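Home Topics Robots & Motion Tools Ask Sign in
Search the help pages Go

Bin picking cell: cables catching at the wrist and bin creeping on the table

Stuart Tunstall
Posted in Robots & Motion

I look after one bin picking cell at Drellholm. It is a KUKA arm with a small fingered gripper, working over a large gray metal bin that sits on a wooden table. We put mixed items in the bin and the arm picks them out one at a time. It has been in use since May.

I have two problems. The first is the cables. They run along the top of the arm and wrap around the wrist, and when the last axis turns a long way in one direction they pull tight. The gripper signal dropped out twice this week, both times at the end of a big wrist turn. A restart clears it. 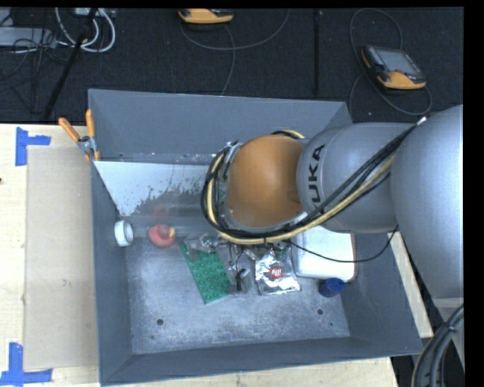 The second problem is that the bin moves. It is clamped at one corner and I put blue tape on the table as corner marks. After 800 picks the bin had shifted 6 mm from the marks, and picks close to the walls started to fail. I put it back and it did the same thing again. The table itself does not seem to move.

I would like to fix both without taking the cell down for more than a morning. Do I need a proper cable package, or can I reroute what I have?

Jamie Ashworth

You can reroute it. Do the cables first, because a dropped gripper signal can also mean a finger stays closed and drags on the bin, and that would push it along.

Jog the last axis to both ends of the range your program really uses, at low speed, and watch the loop at the wrist. Leave enough slack that it never goes straight at either end. Fix the bundle on the link behind the wrist with a hook and loop strap. Don't use zip ties pulled hard, they cut into the jacket over time. Then set software limits on that axis so a planner can't ask for more turn than the loop allows. Ours at Simero is set 15 degrees inside the point where the slack runs out.

Check the connector at the gripper too. If the signal only drops at one end of travel, you probably have a broken wire right behind the plug. Replace the cable if so. Rerouting won't save it.

For the bin, add a second clamp at the opposite corner and put a rubber mat under it. After that, teach your bin frame again. Tape is fine for seeing that it moved but it won't hold anything.

pearce_23

had the same thing with the bin. screwed wood blocks to the table against the sides and it stopped. no idea about the cables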